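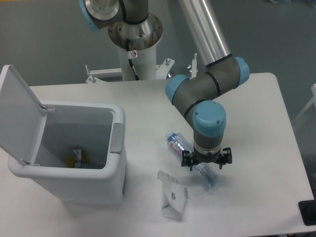

The arm at its white table, light blue caps and all.

Ross Gillies had 48 minutes of train left before Tromham and one bug between him and the App Store. He loved it! The tide app drew its little waves perfectly, then crashed whenever you tapped Paston.

"Only Paston?" said Kenneth Farquharson, leaning over from the next seat with his sandwich.

"Only Paston. The other 65 harbors are gorgeous."

Kenneth chewed. He had fished out of Paston for 15 years and had never owned a phone smarter than a brick. "Which tide are you asking it for?"

"The next one after the second high water."

"On a Wednesday like this there's no second one till past midnight."

Ross stared at him, then at the code, and there it was, an empty list, plain as day. He typed five lines, hit Run and tapped Paston. Up came the waves, blue and rolling!

"Well, look at that," said Kenneth, and put down his sandwich to have a go himself.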